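Peach oolong back on the shelves in Deltenby, and going fast

Bottled tea returns to the High Street after a dry summer

The peach oolong is back. Shoppers in Deltenby who have been asking for it since the spring can stop asking, at least for now, after a delivery reached the Jarura food shop on Wednesday morning.

300 bottles in the first drop. By teatime the shop had sold almost 40 of them, with most people taking two or three at a time and one man filling a rucksack.

Sun-ja Bang has run Jarura for nine years, first from a market stall and then from the old shoe shop next to the post office. She said the tea had been her most asked-for line and the hardest to get hold of.

"I had a list by the till. Names, phone numbers, how many they wanted. It went over the page and then onto the back of a receipt roll," she said. "People I'd never seen before were coming in and asking for the peach one."

Supplies dried up in April when the wholesaler she had always used stopped carrying bottled teas. Tins and cartons were still coming through but they did not sell. Customers wanted the bottle with the screw cap, she said, because they could put it in a bag and have the rest later.

A petition followed. It began as a bit of fun at the sixth form college and ended up with 1027 names on it, which is a fair few for a town this size. It was handed in at the shop counter in a carrier bag, and it is now pinned up by the freezer.

The new stock comes by way of Swai, a small importer in Neltville that had until this year dealt mainly in rice and noodles. Its buyer, Saturnino Benítez, tried the tea on a visit to the shop's old supplier and was taken with it.

"Not too sweet. That was it really," he said. "A lot of peach drinks taste like sweets. You can taste the tea in this."

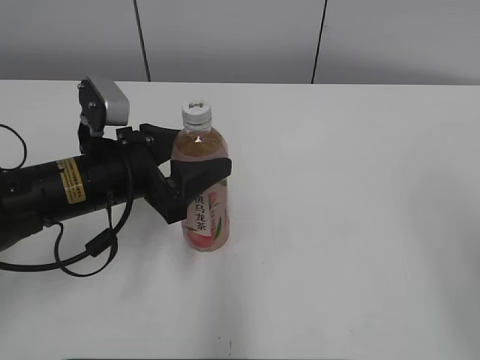
The peach oolong tea comes in a clear bottle with a white screw cap.

Swai has ordered 1474 bottles to see it through to the new year, to be shared between Jarura and shops in Neltville. Mr Benítez would not say how the split had been worked out, only that Deltenby "did all right". A second delivery to the town is due before the end of October.

The price has gone up. A bottle was £1.60 before the gap and is now £1.85, and there is no longer a discount for buying a tray. Ms Bang said she had held it as low as she could and that haulage was to blame for most of the rise.

Reaction outside the shop was mixed on that point. One student said 25p was "cheeky" but had bought two anyway. A retired bus driver, collecting a bottle for his daughter, said he had never tasted the stuff and had no plans too.

The tea is being sold from the shelf and from the fridge by the door. The fridge ones went first. Ms Bang says anyone wanting it cold should come in before lunch, as it takes a few hours for a fresh row to chill and the fridge is shared with the milk and the tofu.

No limit on how many each customer can buy, though that may change if the second delivery is late. Those on the old list are being rung in order. Anyone who has changed their number since the spring should call in at the shop and say so, as several calls on Wednesday afternoon went to the wrong people.

Other flavours are possible but nothing is settled. A white grape and a plain unsweetened oolong have both been mentioned and Swai is waiting for samples. Ms Bang said she would put a few out for tasting one Saturday if they arrive in time, and woud ask customers to write down what they thought.

Jarura is open from 8.30am to 6pm, Monday to Saturday. Closed Sundays. Empty bottles can be dropped in the crate by the back door, caps on please.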